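Drilonora handling rules, data card
Maintainer: Maribeth Galang
Last revised: 11 December 2024

Scope
Drilonora holds wrist-camera recordings of household objects being handled on worktops. There are 911 episodes, 14 of them withheld for review. The rules below apply to all recording done for Zovus and Ometlow.

Recording rules
Keep the speed limit at the value on the cell sheet. Do not raise it between episodes.
Stop the arm before reaching into the work area.
Check both fingers for play after every 12 episodes.
Log any contact force above the set limit, even if the episode is otherwise good.

Labels
Each episode has one task label and up to 5 condition flags. Flags are set by a second person, working from the recording only. Disputed flags go to the January review.

Fasteners and surface condition
Latches, locks and hinges are labelled separately from the container that carries them. A fastener label needs a clear view of the part and of where it is attached. The blue padlock hanging from the silver latch on the pink box is labelled as its own object, and the peeling strip on the front panel gets the flag surface_damaged. Glare on polished stone is flagged but is no ground for rejection.
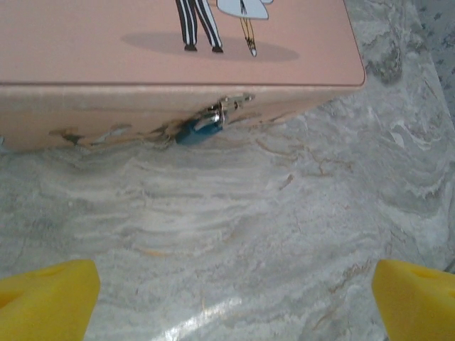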